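Unit 9: What the quote leaves out

Last unit you priced the arm. Now look at the rest of the bill, which is where most plans go wrong. I have read a lot of purchase requests for humanoid hands and I trust very few of them.

Start with the hand. The Partanen quote in your packet lists "end effector, pair" on one line and says nothing about fingertip pads, cables or sleeves. Ask what each of those costs by itself and how long it takes to ship. If the sales rep says pads "last for years," ask under what load, and get the answer in writing.
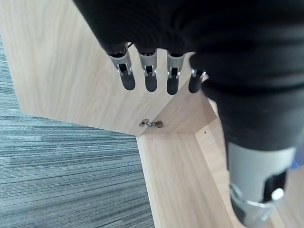
Fig. 1. Four-finger hand over the corner of a cabinet, with a fabric sleeve along the forearm.

Fabric sleeves rarely show up in a budget. Neither do clamp rings. Put both under consumables until a vendor proves otherwise.

Next, the task. Office storage sounds cheap to automate: a cabinet, two doors, a few file boxes. Plerari's brochure claims a 97 percent success rate on "household and office handling." Of what? Over how many tries, and who reset the room between them? A rate with no task list is worth zero in your spreadsheet. For the Zeravham case, plan on 73 percent and see if the purchase still makes sense. In my version it doesn't.

Reset labor goes in as its own line. So does floor space, and so does a spare hand if you can't live with a month of downtime.
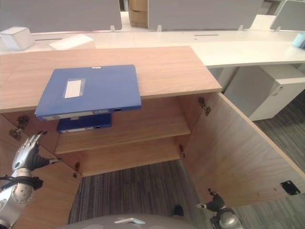 Maham Kazmi: I'd push back on the 73. We planned that low at Prikville and the request was dead before anyone read page two. Give them the brochure number and your number side by side, and let them ask why the two are so far apart.

Fair, and you may do it that way in the homework. Label which number is whose. I will still grade on the lower one.

For next time
Redo the Zeravham sheet for 100 hours of use. Show pads, cables, sleeves and reset labor on separate lines. Mark every figure that came from a vendor with a V. If more than half your lines have a V, call another vendor before you turn it in.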